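Report on a Visit to the Grovamo Household Furnishings Open Day

Last updated: May 20, 2023

Purpose of the visit

The Residential Standards Office of the Alemayehu Housing Association was invited to attend the spring open day held by Grovamo at its showroom and sewing works. The Association is replacing the bedding, small furnishings and wall finishes in its family units, and the open day offered an opportunity to examine finished rooms, handle fabrics and speak with the staff responsible for production. The visit was made by Zinash Ambaye, Residential Standards Officer, and Liya Lencho, Purchasing Coordinator. This report was prepared by Ms. Ambaye and reviewed by Ms. Lencho.

The Association has 731 beds under its care in family and single units. Of these, 572 are included in the present replacement cycle. The remainder were refitted under an earlier contract with Stasomar and will not be considered again until that contract ends.

Arrival and welcome

Visitors were received at the side entrance on the delivery court. Parking was adequate for the morning session but had filled by the time we left, and several visitors were directed to the lot across the road. Each visitor was given a badge, a printed floor plan and a price list. The floor plan did not match the building in one respect: the fabric library had been moved from the upper floor to the ground floor, next to the cutting room. Staff corrected this verbally during the welcome.

The welcome address was short and dealt mainly with the order of the tour. Groups were taken first through the cutting room, then the sewing floor, the fabric library and the model rooms. A period for individual questions followed in the meeting room, where coffee and sandwiches were provided.

The cutting room

Sheeting and quilt covers are cut from wide rolls on long tables. The supervisor explained that prints are matched at the center seam only on the larger sizes, and that the single size is cut in one piece. This is relevant to the Association, as most of our order would be in the single size and would therefore carry no center seam.

Ms. Lencho asked about shrinkage. The supervisor stated that cotton sheeting is washed before cutting, while blended sheeting is not. We were shown test squares from both types and were permitted to take a set away. These have been placed in the purchasing file. We also asked whether remnants from a large order could be supplied as pillowcases. The supervisor considered this possible but referred us to the sales desk, which had not given a firm answer by the end of the day.

The sewing floor

The sewing floor was in partial operation. Visitors were able to watch the hemming of flat sheets and the attachment of elastic to fitted sheets. The fitted sheets have elastic along the full edge. Our current stock has elastic at the corners only, and residents have complained that it comes off the mattress. Ms. Ambaye asked that the full-edge version be quoted separately so that the difference in cost can be seen.

Quilt covers are available with a zipper, buttons or ties. The laundry service used by the Association has previously asked us to avoid buttons. The ties appeared well sewn, but Ms. Lencho noted that they add time to each bed change and are not well liked by housekeeping staff. The zipper version is the one we would expect to order.

Noise on the floor was considerable, and part of the explanation was lost to those standing at the back of the group. A written summary was promised and had not arrived when this report was completed.

The fabric library

The fabric library is arranged by weight and then by color. Samples are hung on rails and may be taken down and compared at a table beside the window. We spent the greater part of our time here. The plain fabrics are sound but similar to those offered by other suppliers. The prints are more varied, with a strong leaning toward leaves, flowers and small geometric patterns. Children's prints are kept on a separate rail.

We compared light and dark grounds under the same lamp. A white ground gives a clean appearance and makes a small room look larger, and it also shows marks readily. A pattern spread across the ground makes small marks less noticeable. The Association's experience with plain white covers has been poor, and a printed white ground may be a reasonable compromise. Darker plain throws and blankets were also shown. The fleece samples were soft to the touch, although one had begun to pill at the fold where it had been handled often.

Wall decals and small furnishings were displayed at the far end of the library. The decals are supplied by Tellulex and sold through Grovamo. According to the representative, they are applied dry and may be lifted and placed again within the first day. After that, removal may require gentle heat. We were not able to see a removal carried out, and we recommend that one be requested before any order is placed. Themes included animals, vehicles, letters, planets and robots.

The model rooms

Four model rooms were open to visitors. Each was furnished around a different household: a single adult, a couple, a school-age child and a guest. The rooms were modest in size, and groups were asked to enter in small numbers. We found this part of the tour the most useful, as it showed how the prints and wall finishes look in combination.

The single adult's room was furnished in plain gray and offered little that we had not already seen. The couple's room had a heavier quilt than our units would require. The guest room was well arranged, but its pale carpet would not be practical in our buildings.

The school-age child's room was of greater interest. The walls were white and carried robot decals, mostly orange machine arms with gray parts. The printed white fabric had a grown-up character, with gray foliage and peach-orange flowers, and a blue fabric supplied a stronger color. The combination was livelier than we had expected from the individual samples.

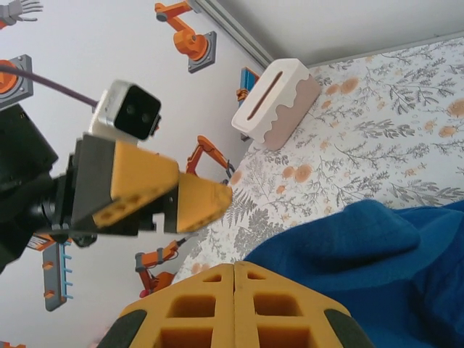
Leaf and flower print with royal-blue fabric and robot wall decals, school-age child's room.

Ms. Lencho observed that the fern print does not belong to any particular age group, while the decals plainly do. In a family unit, the bedding could remain in place through a change of resident, and the wall could be altered at lower cost. The orange in the decals and the peach-orange in the print are near enough to sit well together. A tissue box with a brown opening and a wavy white edge, like icing running down the side, drew favorable comment from others in our group. Small accessories of this kind fall outside the present budget.

We have two reservations. The first concerns the number of decals. Several on one wall may be more than some families would want, and we would propose a smaller set, with the choice of theme left to the household. The second concerns the blue fabric, which should be tested in our own laundry for color loss before it is used beside a white ground.

Questions and discussion

The meeting room session was attended by the sales desk and the production manager. Delivery for an order of our size was quoted at 3 to 4 weeks from confirmation, in a single shipment. Split delivery to individual buildings is available at an added charge. Replacement pieces in the same print are guaranteed only while the print remains in the catalog, and no minimum period was offered. Ms. Ambaye stated that the Association would need a written commitment on this point, as mismatched replacements were a recurring difficulty under the Stasomar contract.

Recommendations

It is recommended that the Association request a written quotation for 572 single bedding sets in the leaf and flower print, with full-edge elastic and zippered covers, and with the corner-elastic version priced separately.

It is further recommended that sample sets be placed in three occupied family units for a trial through several wash cycles, with the blue fabric laundered both separately and with the print.

Decals should be considered only after Tellulex has demonstrated removal from a painted wall of the type used in our buildings. The test squares and price list may be consulted in the purchasing office on request to Ms. Lencho.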